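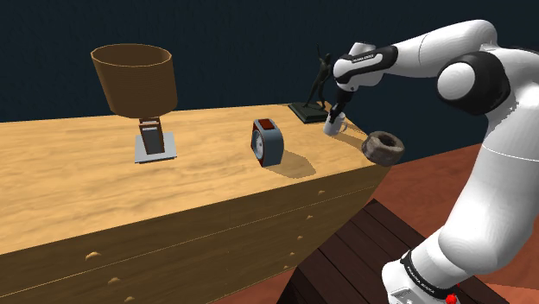 Alarm clock, lamp and mug on top of the dresser.

We use cookies to remember your settings and count visits. By continuing to read you accept this. Accept / Manage

The early morning people want my money again

Posted in May by Gleice Macedo

My brother-in-law Anderson gave me a book about getting up at five. He gave it to me in a friendly way, with a sticky note on chapter three, so I read it. All 432 pages. I would like some credit for that.

The claim, as far as I can boil it down, is that people who get up at five do better at everything than people who get up at seven. They earn more, they have nicer arms, their children speak to them. The evidence is a long row of stories about executives. An executive gets up at five, an executive is rich, and you are supposed to draw the line between the two yourself. I know a baker who has been getting up at three for most of his adult life, and by that logic he should own Hirkedville by now. He rents.

There is a chapter on science, and I went in hoping. It leans on a survey where people were asked when they got up and how productive they felt. Felt! I feel productive when I rearrange the spice drawer. What I wanted was someone taking two groups of ordinary people, making one get up early for a few months, and checking whether anything came of it apart from yawning. If the author knows of a study like that he keeps it to himself, and he had plenty of pages to put it in.

The other thing I kept looking for was bedtime. You can't get up at five without going to bed at nine or so, unless you plan to be tired forever, and going to bed at nine means the two hours have simply moved from one end of the day to the other. Evening hours count too. I see my friends in them. The book handles this with one paragraph about "low-value evenings," which I read out loud to Leen Semaan over dinner, and she asked if she should leave.

Then there's the app. The book pushes an app called Urkix, which costs $36 a year and scores your sleep out of a hundred. I did the free trial. On the Saturday I slept like a stone and woke up happy, it gave me a 61 and a sad little moon. A couple of nights later I lay awake until after two, thinking about the gutters, and got an 84. When I wrote to ask how the score was worked out, the reply said it was "a proprietary blend of signals." So is soup.
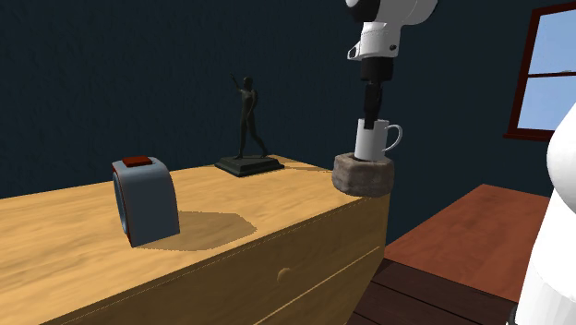 I don't think sleep is unimportant. I think it's important enough that I'd like people to stop selling me guesses about it. The advice I trust is dull and free: get up at more or less the same time, go easy on coffee after lunch, see a doctor if you snore like a tractor and wake up wrecked. My aunt could have told you that, and she did, often, without a subscription tier.

Natanael Tavares, who comments here more than I post, will say that he did the five o'clock thing and it changed his life. I believe him. He also quit a job he hated at the same time and moved ten minutes from a lake. If you change three things at once and feel better, you're allowed to enjoy it, but I get to ask which one did it. He has never answered this to my satisfaction — he says the lake is "part of the system."

For the record, I gave it two weeks. The first few mornings had a certain glow. I made oatmeal, I sat at the kitchen table, I wrote "goals" at the top of a page and drew a box around it. By the second week I was reading the news in the dark, same as I do at seven, only with colder feet. I fell asleep at a birthday dinner. Work went neither better nor worse as far as my boss could tell, and she's the only one who measures it.

Anderson asked for the book back, so he can lend it to someone at Bakke, where his whole office is apparently doing a challenge. There's a chart on the wall. I asked him what happens to the people who don't sign up and he said it's completely voluntary, but their names are on the chart as well.

I'm back to seven. Ten past, some days.

Recent posts
Does anyone finish a gratitude journal?
The Flillham water filter, six months in
What my bank means by "wellness"
I asked three dentists about charcoal
Against the standing desk, seated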